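Cuervo Cable Care Kit for Tabletop Arms
Straps, ties and a printed routine for people whose robot keeps catching its own wiring

Sold by Trestska. In stock. Ships flat, arrives mostly flat.

Most tabletop arms leave the factory looking very clean. Then somebody fits a gripper, and the gripper needs a cable, and the cable has to get from one end of the arm to the other past every joint that moves. The Cuervo kit is for the part of robot ownership that starts there. It contains hook-and-loop straps in 2 widths, a reel of soft tie, a marker pen and a laminated card with the routine printed on it. The card is laminated because the first version was used as a coaster.

What the kit is for

Securing an external gripper cable along the outside of an arm so that it has slack where the joints need it and none where they don't. It suits any arm with smooth round links. It won't fix a damaged connector, a pinched conductor or a program that swings the wrist the long way round for no good reason.
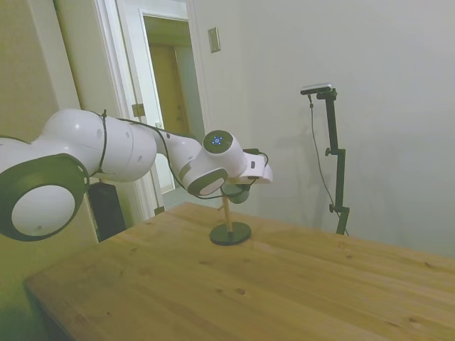
Fitting

Power the arm down and wait until the brakes have clicked on. Start at the shoulder end. Put the first strap on the thickest link, snug enough that it doesn't creep when you push it with a thumb, and leave a loop over the joint before the next fixing point. The loop is where people lose their nerve. It looks untidy and they pull it tight, and then the first full reach takes the slack out of the connector.

Once the straps are on, move the arm by hand through the whole job, slowly, with the gripper fitted. Go to the farthest point, the lowest point and the point where the wrist twists most. Mark the cable with the pen at each strap. If a mark has wandered by the end of the pass, the strap is too loose or the loop too short, and the card has a small table for deciding which.

Do not strap across a seam, a vent or a status light. We had a customer who covered the light and then rang us to report that it had stopped working.

Which job to test with

Percy Nina, who wrote the card, tests every fitting with cups and a mug tree. A peg is an unforgiving thing to approach. The wrist has to tilt, the fingers have to stay clear of the post, and any cable hanging lower than it ought to will find a peg before the mug does. Use enamel if you have it – Percy's early notes include a line for "ceramic, replaced" and then the same line again.
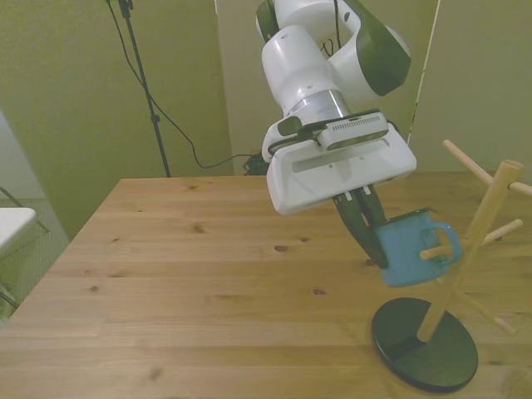 Run the approach at low speed first and keep a hand near the stop button. Watch the cable and let the mug look after itself. After 40 clean cycles, go up to working speed. After 500, check the marks again and expect to redo the strap nearest the wrist, which does most of the traveling and gets none of the sympathy.

Regular care

Look the cable over at the start of each working day. Run two fingers along it with the power off and feel for flat spots, nicks and stiff sections. Wipe the straps when they get linty, as a linty strap holds on out of habit only. At 700 operating hours, throw all the straps away and fit new ones. They are the cheapest part of the whole machine and there is no prize for keeping them.

When the loop drops

A loop that has slipped toward the gripper will hang below the wrist and go exploring. Stop the arm before you reach for it. Lift the gripper clear by hand guiding, free the cable, then work backward toward the shoulder taking up the slack one strap at a time. Gathering it all up at the wrist is quicker and gives you the same job again tomorrow.

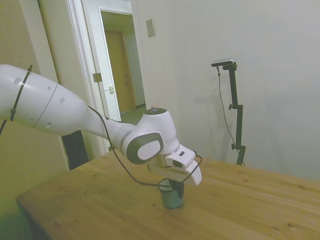
Slack under the wrist, and a cup in the way of it.

Options

Cuervo Kit, standard: straps, soft tie, pen, card.
Cuervo Kit, long: as above, with extra straps for arms with a longer reach.
Solitz sleeve: a woven cover for cable that already has a rub mark you'd like to stop looking at.
Tikwood mug tree: flat base, wooden pegs, sold separately. Mugs are your own affair.

Card text last revised 3rd September. Kits bought in August carry the older card, which is fine apart from the strap table; write to us and we'll send the new one.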